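Why Did the Robot Squash the Cup?

OK kids, quick one today. Robots mess up. Yes, really!

At the Maltura lab a robot had one job. Pick up paper cups, put them down. Easy, right? It did 187 cups just fine. Then one Tuesday... crunch. Flat cup. Then crunch, another one.

So what went wrong? Squeezing! You feel a cup with your skin, and your brain says "stop, thats enough." A robot has no skin. It needs a sensor, a little part that feels the push. Sosina Negash looked inside and found a loose wire. The sensor was saying "no cup here" the whole time. So the fingers kept on closing. Oops.
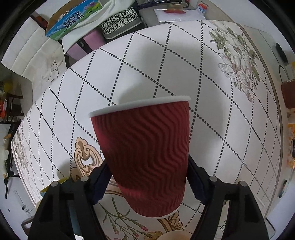

Two black fingers, one red paper cup. Look at the zigzag ridges!

Too soft and the cup drops. Too hard and it's squashed. The robot has to stay in the middle, wich is tricky.

The fix: new wire, plus a rule. If the sensor goes quiet, the fingers STOP. Mirjam Schouten tested it 7 times. No crunch.

Safety bit, please read! Never put your hand in a robot's gripper. Even a small one. It can't tell a finger from a cup. Grown-up first, power off, then look.

Try it at home: pick up a paper cup in thick mittens. Harder, huh?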